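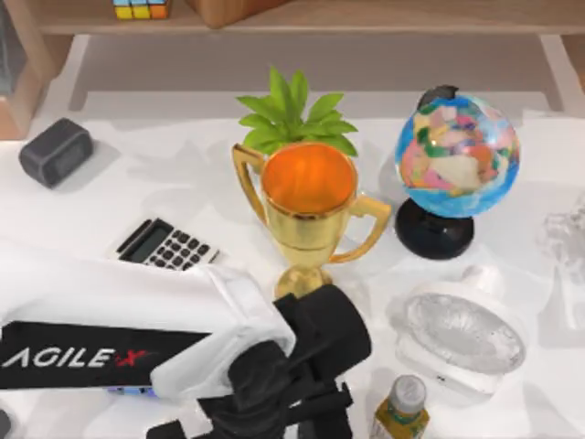

Simulated view of the sorting table, with the AGILEX arm's gripper near the foot of the gold trophy cup.

Workshop tips: living with the arm at the packing table

Our returns room at Skudari got its arm in June. Management says it will handle up to 200 pieces a shift. I'll believe that when I see it, and meanwhile these are the things that have saved us grief.

Leave a hand's width between objects. The simulation has a cup, a globe and a calculator nicely spread out. Real bins arrive in a heap, and spreading them is now a person's job that appears on no time sheet. Write it down anyway.

Pull the clear glass and pack it yourself. It hardly shows against a white top, even to me. A gray felt mat from the fabric aisle helps.

Tighten every bottle cap before it goes on the table.

Wipe the tabletop with a barely damp cloth, no polish. Gianni Caputo used furniture spray once and we had trophies skating around until lunch.

Keep your old packing list. When the arm stops, somebody has to know which box fits what, and the new people were never taught. Elżbieta Sadowski taped hers inside the cupboard door, and it gets read daily.

Ask who gets the easier hours. We were promised less lifting. So far I lift the same boxes and also watch a screen, for the same pay.

Spare felt mats are in drawer 23.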